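Nendville Renters Board > Bills and Utilities

Internet went up AGAIN, anyone switched off Clarness?

quillback
Posted 10/11/26
So my Clarness bill jumped to 176 this month. One two-bedroom, no TV package, no landline. They say the "intro credit" ran out in February and they just never took it off till now?? Called 3 times, got three different answers. Has anyone on the east side moved to Serra and was it worth the hassle. I work from home so I can't be down for a week.

dorsey_lane
Switched last winter. Serra is fine. Not amazing. Install guy came on time, took most of the morning, left a hole in the baseboard I'm still mad about. Speed is what they say, mostly. Evenings it dips.
Ask for the price AFTER the first year. Get it in the chat window and save the chat. They will not put it on the flyer.

pamcakes
Hard disagree on Serra. We had them on Tolliver St and it dropped every time it rained. Three techs, new box, new line from the pole, same thing. Went back to Clarness with my tail between my legs. Expensive but it stays on.

dorsey_lane
Tolliver is all old wire though. Not the same thing as the new buildings.

pamcakes
Could be. Still wasn't paying for a rain-dependent internet lol

Mirko Russo
Before you switch anybody, check what you're really getting. Half the people on this board are paying for the 200 plan and getting 40 over wifi from a router behind the fish tank. What I'd do:

Plug straight in to the router with a cable. No wifi. Run the test morning and night, write it down.

Then same thing on wifi, from where you normally sit. Laptop plugged into the wall too, some of them slow down on battery.

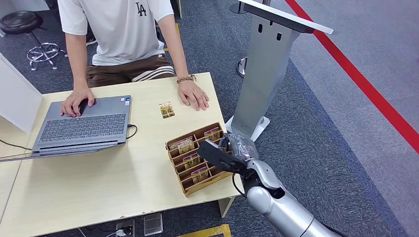

Call with the numbers in front of you
Ask for retention, not billing. Billing can't do anything, they just read you the bill. Say you have a Serra quote (get one first, takes five minutes online). Don't get mad, don't say you're canceling unless you mean it. If first person says no hang up and try the next day.

Return the box in person
Only if you leave. Get the paper receipt. I mailed mine once and they charged me for it anyway, took forever to get back.

quillback
ok this is helpful. Ran it just now on wifi from the kitchen and got 40 on the nose. I'm on the 200. Feeling dumb

tenpenny
You're not dumb, it's how they make money. But Mirko I don't buy the retention thing anymore. Used to work. I called in the spring and the lady flat out told me there's no deals for existing customers, go ahead and leave. So I left.

Mirko Russo
Depends who picks up. Worked for me and my sister both.

tenpenny
Or it depends if there's another company on your block. We only had the one so they knew I was bluffing, until I got the Vurkow thing.

pamcakes
What's Vurkow like? Is that the one with the antenna in the window?

tenpenny
Yeah. Cheap, no contract. Good for email and shows. My kid says it's bad for games, I wouldn't know. Wouldn't do work calls on it all day.

quillback
Yeah that's out for me then. Going to do the cable test tonight, dig out a cable from somewhere, then call tomorow. Will post what they say

dorsey_lane
Check the closet, they usualy leave one in the box with the router

quillback
Found it. Still had the twist tie on.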